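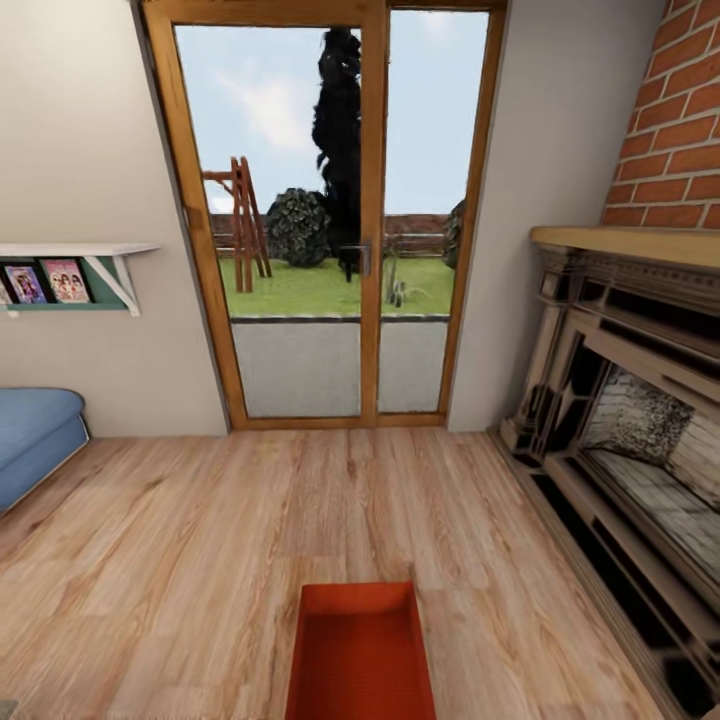

Rakska Speed Rope: Two Months In

E-mail this | Print | 14 comments

I box for fitness at a little gym in Hindemville, and my old jump rope finally snapped in the middle of a warm-up. Everyone there swears by leather, but I went for the Rakska, a coated steel cable with skinny handles, and I've been skipping with it since before Christmas.

First off, it's fast! Maybe too fast for the first week – I whipped my own shins so often I went back to sweatpants. Once my timing settled down I was getting double-unders I'd never managed before, and my rounds felt smoother too. The bearings are still quiet, even with grit in them from the parking lot.

Sizing is a pain. You trim the cable yourself and the little screw strips if you look at it wrong. Cut long, try it, cut again.

The handles are my real gripe. They get slick by round three, and I ended up wrapping mine in leftover hand tape, which helped a lot.
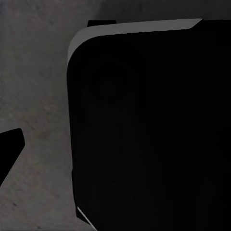 Genivaldo Sampaio wrote in to tell me I should have bought the Meltetti, because the heavier cable builds your shoulders and you can feel where it is on every turn. Fair point, and I did borrow one for an evening. Great for slow rounds, but my forearms were toast and my footwork went with them. I'll stick with the Rakska for speed and keep the taped handles.

Four stars from me.

48 shares

Contact us | Copyright | Back to top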